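Keeping the old phone another year

My contract with Tundlow ended in November and I had more or less decided to get a new phone. I went into the shop, held a few, and went home again without one. The one I liked cost more than my first car, and when I put it next to the phone I already had I couldn't find much between them apart from the camera.

So I have gone SIM only. Tundlow didn't make this easy to find on their website. The page is under "Other ways to pay" and the first thing it shows you is an upgrade offer. I rang instead and it took two calls, the first of which ended when I was put through to broadband.

The battery was the real problem. By four in the afternoon I was usually looking for a plug. Regula Hämmerli at work had hers changed at Stornell, the repair counter by the station, and said it had been fine, so I booked in there. It cost 60 pounds and I was told to come back in two hours. I had left my book at home and of course had no phone to look at, so it was a long two hours.
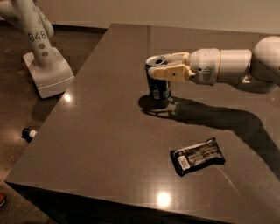

A dark blue can and a snack wrapper on the table.

With the new battery I get through a full day and into the next morning. I also cleared out the storage, mostly videos sent by family, and got back roughly a third of the space. It doesn't feel any faster but it has stopped nagging me.

What I don't know is how long the updates will carry on. The maker's support page says security fixes only from now on, with no end date that I could find. My banking app still works. If that stops, I'll have to buy something whether I like it or not.

Fabian, Regula's brother, thinks I should have gone for a Fikutano, which is the cheap one everybody's teenagers seem to have. I tried his. The screen is good and the speaker is terrible, and it came with 3 games I had never heard of that he says can't be removed. He's had no trouble with it otherwise.

I did buy a case, a plain black Manzano one, as the old one had gone yellow at the corners. It makes the phone slightly too wide for the holder in the car, so that needs sorting out next.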